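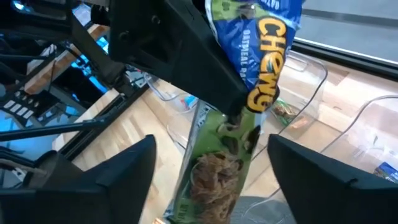
Notebook 4, p. 61

Search this notebook Go Clear

12 Aug 2023
Liam Keane

Snack bars, sorting into the clear bins. Page continues from Dilek's notes on the labels.

Started with the mixed carton from Larnwood. Total on the delivery slip is 716 bars for the month, which covers us and the upstairs group. I only opened the one carton. The rest is under the bench by the sink, still taped. Please take from the open one first.

Bins are the clear rectangular ones, no lids. I looked for the lids and found two that fit and one that belongs to something else, so for now all of them stay open. Rawan wants them open anyway so people can see what is left without picking the bin up.

Rule for what goes where, as agreed with Rawan and Áine: sort by flavor first, wrapper color second. Color by itself does not work. There are at least two blues in the carton and they are different products. The oatmeal raisin is a blue wrapper with CHEWY in yellow letters. Read the small print before dropping anything blue. The green ones are easy to tell from the rest when they are face up, less so from the back, where you only get the seam.

Wrappers crease badly if you hold them in the middle. Hold near one end, by the crimp if you can get it. A creased wrapper is fine to eat from but it hides the flavor name, and then the next person has to flatten it out to read it. Dilek had the same note in her pages.

Light: we have a lot of daylight from the big window and the shiny wrappers throw it back at you. Silver is worst. I moved over to the other side of the table to read them. Marisol asked for a blind in the spring and the quote from Nic Giolla is still sitting in her inbox. 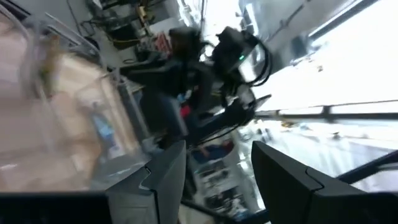
Bin walls are also a nuisance in that light. You lose the top edge and knock the bar against it. A strip of colored tape along the rim would fix it, and would tell people which bin is which. Vimitz sells a narrow one in 20 m rolls. Not ordered yet. Ask Marisol which budget line.

How full: I would stop at half. Past that the pile slides whenever the bin gets moved and the bars at the bottom are hard to get at. A low pile can be spread out flat and you can read most of the labels from the top. Did not try standing the bars on end. Áine thinks they would stay up if the row was packed tight from wall to wall. Worth ten minutes some afternoon.

Order on the table: one row, side by side, long way up, along the upper half. Keep the near half clear for sorting. The round dark mat can stay where it is. I tried putting a bin fully on it and that one sat a little higher than its neighbors, which bothered me more than it should.

Weights, kitchen scale, empty bin subtracted each time. First bin came to 53 g a bar on average, and that is off from the number on the slip. Either the scale needs a new battery or I miscounted. Will redo with the Kuvel scale when Rawan brings it back down.
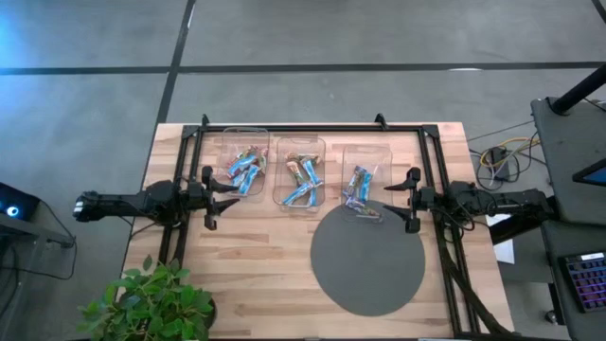 Three bins of wrapped bars in a row on the sorting table, round mat below right.

To do
- tape for the rims (Marisol, budget line)
- reweigh first bin
- find the third lid, try the cupboard behind the printer
- move the taped cartons off the floor before the cleaners come
- Áine to write the flavor list on a card, large letters, both blues listed separately

Dilek, your half page on the labels is stapled in at the back. I could not read the last line, something about expiration dates. Can you write it again below this?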